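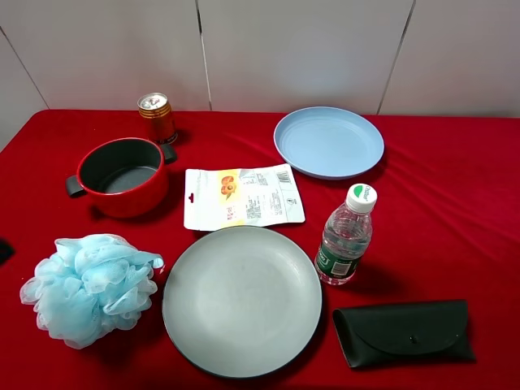

Household machines: an interview with Nelli Hämäläinen

Pledell has studied domestic automation at its Althorpe site for four years. Nelli Hämäläinen, who leads the work, spoke to us in April 2025 about whether a machine can yet be trusted to clear a table.

"It can do parts of the job," she said. "A plate in a known place is within reach. A family table after supper is another matter."

Ms Hämäläinen regards flat and shallow objects as a fair test. A plate must be taken by its rim, and the fingers must come in at a suitable angle. "People do this without looking - a machine must look first." 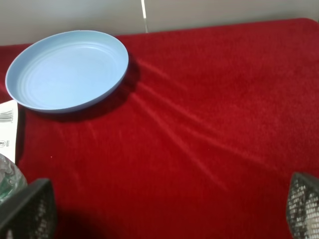
Soft objects

Her colleague Torbjørn Grønli is responsible for the handling of soft goods. He considers them the harder half of housework.

"A pot keeps its shape when it is held," Mr Grønli said. "A bath sponge does not. The grip that suits one side of it may be wrong for the other."

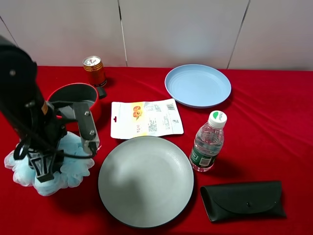 A mesh bath sponge held in the gripper, with tableware nearby.

The group's present programme, Drarnero, allows up to 20 attempts at each object before the method is reviewed. Mr Grønli declined to say when a product might follow.

"Netting folds over itself, and the edges are difficult to find," he added. "We would not offer this to a household today."

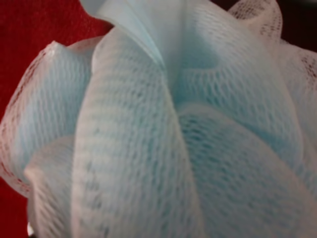 Folds of blue and white netting at close range.

Both expect shop shelves to come before kitchens. The next review is due in August.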